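The Gravy at Trolus

The kitchen at Trolus station served breakfast to 84 people in two sittings. The first sitting began at 5:30 and the second at 6:15. The cook held the second batch of gravy back until the first trays came in, as gravy left on the warmer for more than half an hour formed a skin and had to be thinned with milk. Milk was limited.

The procedure was on a card inside the cupboard door. It had been typed by an earlier cook and corrected in pencil by at least two others. Brown the sausage. Leave the fat in the pan. Add flour until no liquid fat shows and cook it three minutes. Add milk in four parts and stir each part in before adding the next. Salt at the end. One of the pencil notes said the salt should go in with the flour. Another said no.

The cook followed the typed version. The kettle was a tilting model made by Rowlands, with a crank on the right side and a thermostat that read low. When the dial said 200 the metal was hotter than that, and the flour would catch along the back wall. The cook set it lower and waited.

In June the supply truck from Kovgate came without the usual flour. The replacement was marked Iker Mill and came in gray paper sacks with a sewn top. The driver had no information about it. The cook signed the sheet, wrote "substitute" beside the line, and carried the sacks into the dry store two at a time.

The first batch made with it failed. It stayed thin through the third addition of milk, then set all at once after the fourth. By the time the serving window went up it could be cut with the edge of a ladle. The first sitting ate it. A man from the pump crew asked if it was a dumpling. The cook thinned what was left and sent it out again at 6:15, and the trays came back about half full.

That night the cook ran tests on the small burner. Each test used one spoon of fat, one spoon of flour, and a cup of powdered milk made up with tap water. The fresh milk was not to be used for tests. The results went on the back of an old delivery sheet.

Test one, flour cooked one minute: thin, raw taste, set hard on cooling.

Test two, flour cooked three minutes: the same, with less of the raw taste.

Test three, flour cooked six minutes: thickened early and stayed even.

Test four, six minutes, half the flour: correct at first, too loose after standing.

Test five, six minutes, three-quarters of the flour: correct. Left on the stove while the pans were washed. Still correct. 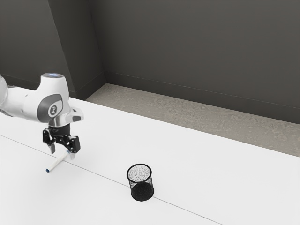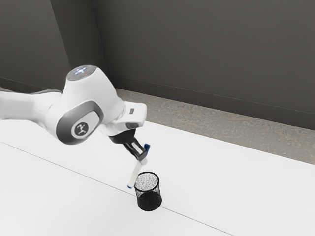
White arm over a white tabletop, two views.

The cook ate test five on a heel of bread, standing up, and threw out the other four. The pan from test one needed soaking.

There remained the matter of scale. A result from one cup of milk did not always carry over to the kettle, where the bottom was far away and the spoon was a paddle. The cook worked out the quantities for the first sitting, which was 57 people, and then took off a little flour for the slower heating. This last figure was a guess and was written down as one.

At four the next morning the kettle went on. The sausage browned in its usual time. The flour went in and the cook stirred for six minutes by the wall clock, scraping the corners with the flat of the paddle. It smelled like toast at four minutes and like nuts at six. The first milk hissed and seized, which was normal. The second loosened it. After the third it moved like paint. The cook held back a quart of the fourth, looked at it, and poured that in too.

The window went up at 5:30. The man from the pump crew took two biscuits and held out his tray. He watched the gravy run off the ladle and spread to the rim of the plate.

"New flour?" he said.

"Same flour," said the cook.

He moved down to the coffee.

After the second sitting the cook opened the cupboard and took a pencil from the apron pocket. There was not much room left on the card. Next to "three minutes" the cook wrote "six, if gray sack," then crossed out "if gray sack" and wrote it again more clearly underneath. The note about salt was left alone.

The truck was due again in nine days. The cook began scraping the kettle.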